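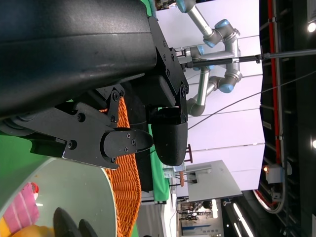
Household machines: what they can do now and what must wait

An interview with the head of the domestic tasks programme at Macaraeg, Cirnesby

Visitors to the autumn exhibition often ask the Macaraeg programme the same question: when will a machine clear the table at home? The head of the programme received us on the stand in November, before the doors opened at ten, and agreed to answer it at some length. By the programme's custom, its staff are not named in print.

"The fair answer is that parts of the job can be done today," the head of the programme said. "Picking up one item from a place the machine knows, and putting it down in another, is within reach. Clearing a table after a family has eaten is a much longer piece of work, and we do not claim it."

The programme tests its machines on common articles, among them plates, cups and woven baskets. Baskets have proved harder than was first expected. A weave has gaps, and a fingertip may enter one of them when the machine is meant to close on the rim. Cups present a different difficulty. "A person looks into a cup and knows at once whether there is something in it," we were told. "A machine must be taught to look, and then taught what to do about what it finds."

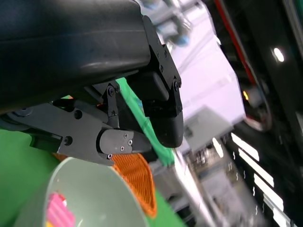 Report by the Editor, Bikcombe Trades and Household Review

In the programme's most recent set of trials, the machines were given 177 tidying tasks and completed 87 of them without help from a member of staff. Asked whether the result was a disappointment, the head of the programme replied that it was lower than had been hoped for, but that the failures had been well recorded. Many came at the moment of letting go. "Taking hold of a thing receives all the attention. Setting it down so that it stays where you put it has received far less, and our figures show this."

Speed remains a concern. A task that a person finishes in a few seconds may take the machine 30, and longer if the first grip is poor. The programme does not regard this as a bar to use in the home, where a machine might work while the household is out. On the shop floor the position is less favourable. Imden, a retailer which has followed the work for two years, has asked for shelf tidying during opening hours, and the programme has advised against it for the present.

"Customers move things. They leave a cup among the baskets," the head of the programme said. "We would prefer to begin in the stockroom, in the evening, with goods of known size."

A trial on those terms is planned at one Imden branch and will last eight weeks. Staff will continue to do the work in the usual way on the other side of the same room, so that the two may be compared. The results will be sent to the retailer first and published afterwards.

On the matter of cost, the head of the programme declined to give a price. Washing up by hand, folding and the care of glassware are outside the present plan of work, and no date has been set for them.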